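Votimside shops to round cash totals from March

October 19, 2022

Cash purchases in Votimside will be rounded to the nearest five cents from March, under a plan published by the town's merchants' association. Card payments will still be charged to the exact cent.

Rounding applies to the final total after tax, and single items keep their marked prices. A bill ending in one, two, six or seven cents goes down; one ending in three, four, eight or nine goes up. 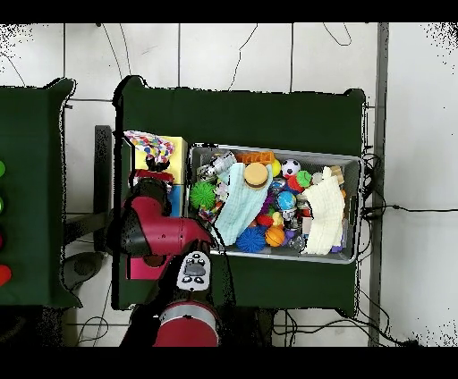 A red and black robot arm beside a bin of toys.

The association reviewed 1,635 cash receipts from 16 shops. Rounding up and rounding down nearly canceled out - the net gain to the shops was 8 cents.

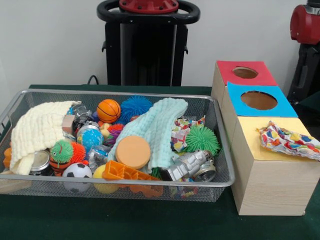 Pennies will still be accepted as payment, but shops that join will no longer hand them out as change. Registers made by Ziton need a software update before the switch. Older drawers can be used as they are, with the penny slot left free for other coins.

Gráinne Moynihan said the receipt sample was too small and left out gas stations, where cash totals are often set by the customer. 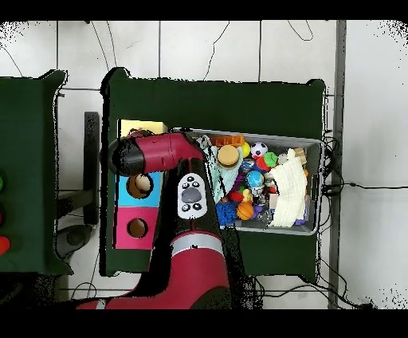 Tadhg Conneely disagreed, saying that gas stations could be added later and that rolling pennies for the bank already cost his shop more than any rounding would.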